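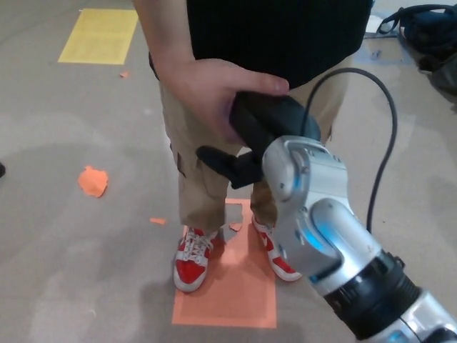
Onenik–Clitis border dialogue: interim report to the Pasichnyk Fund
15 October 2023

Short one this time, full narrative comes with the final report. Covers everything since the August update.

Where we are

Talks between the two district councils restarted. Slow, but both sides came to the table and both stayed to the end of the second day. Joint statement agreed on the crossing at Dusik – opening hours, farm traffic, who clears the road in winter. Not agreed: the customs post. Onenik wants it moved back from the bridge, Clitis says no talks on that until the detained truck drivers are home. We left it off the agenda for the last meeting and got more done.

The foreign ministries have been kept informed on both sides. Neither has objected in writing. One verbal complaint from the Clitis side about the wording "shared valley" in our press note. Changed to "border valley" and reissued the same evening.

Visits and permits

We applied for 500 day permits for families with relatives across the line. 317 issued so far. The remainder are stuck at the Onenik permit office, mostly over name spellings that don't match between the two alphabets. We've asked for a single agreed spelling list and been told it is "under review". Will keep pushing.

Older applicants are finding the bus transfer at Dusik hard. Long walk between the two gates, no bench, no roof. Clitis has offered a tent for the winter. Onenik hasn't answered.

Radio and print

Call-in program running in both languages. 700 copies of the crossing guide printed and handed out at markets and clinics. Second printing needed, the fee table is already out of date becuase Onenik raised its stamp charge without notice. Correction slips going in for now.

Problems

Interpreters. We lost two to better paid work in the capital and the replacements are good but new to legal language. The last set of minutes took far too long to clear and each side signed a slightly diffrent version. Being fixed, clean text expected before the next session.

Phone coverage at the bridge is still bad. Incident hotline works from the Clitis bank only.

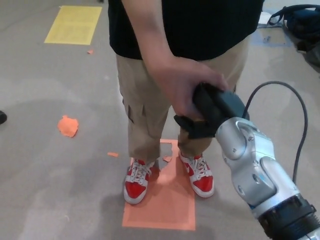 Money

On budget overall. Underspent on travel, overspent on translation. We'd like to move the travel balance across – request form attached separately, please confirm by email so we can book people.

Next 3 months

Fourth council session, venue to be Dusik if both sides accept the security plan. Clear the permit backlog. Reprint of the guide with new fees. Customs post back on the agenda only if the drivers are released before then.

Audit papers to follow under separate cover.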